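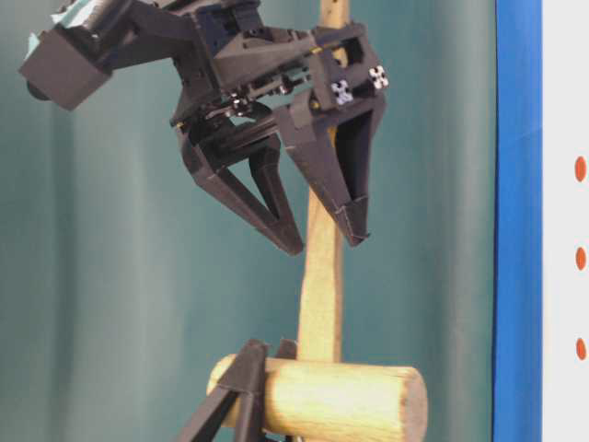

Wooden handle, upright, on the teal background.

September 2021

Handles again. Morven Ogilvie wants the whole drawer sorted before the Warkorton order goes out, so I started with the light ones and left the stained ones for later.

Condition first. Most of the pale handles from the Skovine batch are sound. A few have a fuzzy grain where somebody wiped them down with too much water and put them away damp. I let those dry on the rack overnight, then went over them with 80 grit, along the grain only, and wiped off the dust with a dry cloth. They feel better in the hand now. The color came up lighter than I expected and a bit uneven near the ends – I would leave it. Oil will even it out some.

Loose fits: 3 of them. Two were just dirty in the socket. The third has shrunk and will need a shim or a new handle. Put it on the shelf by the window with a tag on it, number 483. Please don't put it back in the drawer.

Oil: used up the last of the old can, one thin coat, twenty minutes, wiped off. Girard sent the new can but it is thicker and smells different. Tried it on a scrap piece first. Still tacky when I left. Check it in the morning before using it on anything good.

Storage. The drawer is the real trouble. Handles lie across each other and the ends get dented every time it is opened. Ayman Chamoun suggested standing them upright in a block with drilled holes, as they did at Rusia. I like it, but the holes need to be loose enough that a handle lifts straight out without twisting. Will drill a test block from the offcut under bench 2 and try a couple of sizes.

Old list from May had the light and dark handles under one stock number, 868. Split them. Kept 868 for the light ones and left a blank line for the dark until Morven gives me a number.

Still to do:
rags out to the metal bin
second coat on the ones at the left end of the rack
order 80 grit, one sheet left
ask Ayman what depth the holes were

Stained handles not touched yet.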